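Small bricks, big table

On Thursday evening I took the building bricks out again. They were in the cupboard for almost 2 years, in a biscuit tin from my aunt, and I had forgotten how pleasant the noise is when you put your hand in it.

My rule is simple: one grey baseplate, a few bricks, 30 minutes. I do not follow instructions. When I was a child I wanted always the biggest box, and now I find that a small handful is enough for me. With too many colours I only sort and never build.
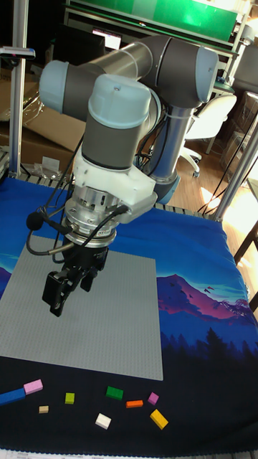 The cloth matters more than I expected. I use one with mountains and pine trees at night, in blue and purple, and on the dark part at the front the coloured bricks are easy to find. On our old white tablecloth with flowers I was searching all the time – and the bricks rolled under the fruit bowl.

My friend Jolien Coppens builds whole streets and gives them names. Her last one is called Ruletside and it has a bakery with 6 windows. I am not so patient. Mostly I make a low wall, then a tower beside it, then I take away the wall.

Next time I want to try a bridge. Jolien says I must begin from both sides and meet in the middle, but I think I will start on the left and see how far I come.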